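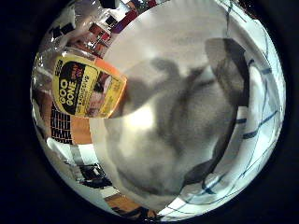 Label residue on glass jars

4 min read

I buy used pantry jars in lots, and the last lot was 14 jars with the paper labels still on. Soaking took care of the paper. The glue is a separate problem, and there are two kinds of it.

The first is starch or casein based. It softens in water at 60 °C and comes off with a thumb. Older Brinkmann jam jars have this. Fill the jar with water at the same temperature before it goes in the basin, or the glass is heated from one side only.

The second kind is pressure-sensitive acrylic, and water does very little to it. All of my Tulletti jars have it. An oily remover works, given time. I put it on, lay a strip of paper towel over it and leave it for 18 minutes. At five minutes the top layer rolls up and the bottom layer stays put, and you end up doing the job twice. Cooking oil mixed with baking soda also works, but takes most of an evening.

Scraping: plastic card first, then a razor blade held nearly flat, on plain glass only. Printed jars get the card and nothing else. I lost the lettering on a Plodetti jar in July by forgetting this.

Whatever remover you use leaves a film – wash with dish soap, rinse, then wash again. A new label put on over the film will lift at the corners within a week. Troels Arnardóttir wrote to suggest rubbing alcohol as the last wipe, and I have added that step for the outside of the jar.

Lids are harder. The coating inside Brandix lids goes cloudy with solvent, so I keep it off them entirely and replace any lid that still smells of pickles.

Next is the box of square bottles, which have glue in the corners.

3 comments · 14 shares

Contact | Back to top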